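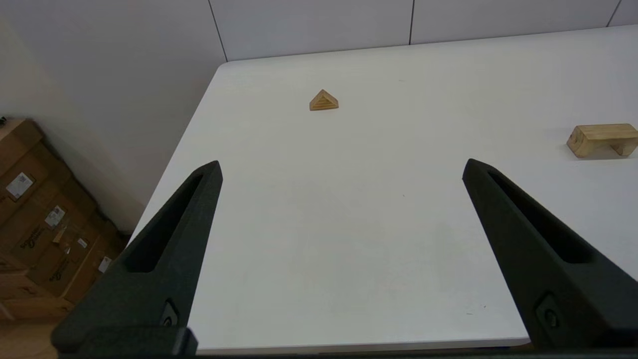 White tabletop with a light gray wall behind.

Search tickets Enter keyword or ticket no. Go

February -- logged by Halima Ndung'u, Trail Information Desk

Ticket 163: Route download for the Oltinlow Ridge Walk places walkers on the wrong side of the river

Status: Closed

Reported by: Erick Rotich, walking party leader

Summary of report
The reporter downloaded the route file for Stage 5 of the Oltinlow Ridge Walk and loaded it onto a handheld unit. From the Merkine footbridge onward, the line on the unit followed the east bank of the river. The printed guide and the waymarks both keep to the west bank as far as the Catier shelter. The party followed the waymarks and reached the shelter without difficulty, but the reporter asked that the file be withdrawn until corrected.

Initial response
The desk acknowledged the report at 9:40 a.m. and asked for the version number shown in the file, the name of the unit, and whether the full route or the single stage had been downloaded. The reporter confirmed the single stage, version 7. He had deleted the file and downloaded it a second time with the same result.

Investigation
Mwanaisha Chege compared the single-stage file with the full route. The full route is correct throughout. The single-stage file contains the old east bank line, which was in use before the path above Merkine was moved. The stage files are produced separately from the full route, and Stage 5 had not been produced again after the change. Stages 4 and 6 were checked at the same time and match the printed guide.

A second fault was found during this work. The distance table on the Stage 5 page gave the climb from the footbridge as 80 meters. This figure also belongs to the old line. The table has been taken down and will be replaced when the new figure has been confirmed by the survey team.

Interim advice
Walkers who hold version 7 of the Stage 5 file were advised as follows:

Delete the stage file from the unit.
Download the full route in its place.
Between Merkine and the Catier shelter, follow the waymarks wherever they differ from the unit.

The east bank path remains open as far as the Mohamedi farm gate. It does not continue to the shelter, and there is no crossing above the gate.

Correction
Version 8 of the Stage 5 file was posted at 3:15 p.m. Adhiambo Tanui loaded it onto two units and confirmed that the line keeps to the west bank. The reporter was sent the new file and replied that it displayed correctly on his own unit.

Further note from Nassoro Rotich, Routes Office
The page for each stage will now show the version number beside the download link. Walkers who saved stage files before this change should compare versions before setting out -- the units do not check for updates themselves. The distance table for Stage 5 remains outstanding and is being handled under a separate ticket.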